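The Fornden Correction

The gauge at Fornden had been reading high since July. Mwanaisha Athumani took the complaint file with her on the morning ferry and read it twice before the boat cleared the breakwater. The file held one letter, from the harbor office at Kedska, stating that the tide table and the water no longer agreed.

She was met at the dock by the station keeper, a man named Nyanda, who carried her level case up the path without being asked. The station was a concrete hut over a stilling well. Inside were a float, a counterweight, a steel tape and a chart recorder with a pen that scratched when it moved. She checked the tape for kinks. She checked the zero of the pen against the chart. Both were within tolerance.

"Has the float been changed?" she asked.

"No."

"The tape?"

"No. You asked that by mail."

She opened the well cover and lowered a weighted line. The inlet pipe was clear. She wrote down the depth, waited, and wrote it down again. The well followed the sea outside with the usual lag.

That left the benchmark. It was a brass bolt set in rock behind the keeper's house, and every height on the coast as far as Praltska was carried from it. The certificate gave its elevation as 3,454 millimeters above chart datum. She set up the level on the path and sent Nyanda down to the hut with the staff.

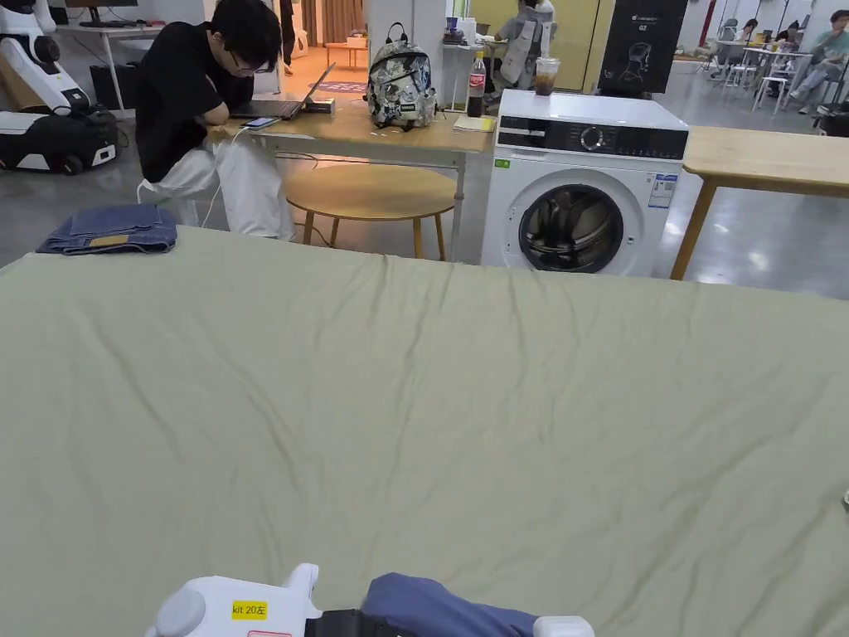 Page last changed: 10 April 2024

The first run closed badly. She moved the instrument and ran it again by a different line, with shorter sights. The second run agreed with the first. Between the bolt and the gauge there was a difference of 6 centimeters that was not on the certificate.

"So the hut sank," Nyanda said.

"The hut or the rock."

"Rock doesn't sink."

She walked back to the bolt and knelt. The brass was bright on one side. A hairline crack ran through the rock behind it, and the moss had been scraped off along its length. The bolt sat straight. The mortar around it was paler than the stone and had no lichen on it.

"When was this reset?" she asked.

He put the staff down on the grass. He took some time to fold it.

"The winter my wife was ill," he said. "Frost lifted it out. I put it back where it was."

"You measured?"

"I put it back where it was."

She entered the two runs in the book, with the times and the weather. Under remarks she wrote that the mark had been disturbed and reset by hand, date not recorded. She left the space for the name empty, then turned the book around and gave him the pen.

He signed it. The ferry was due in at 5, and they carried the case down together.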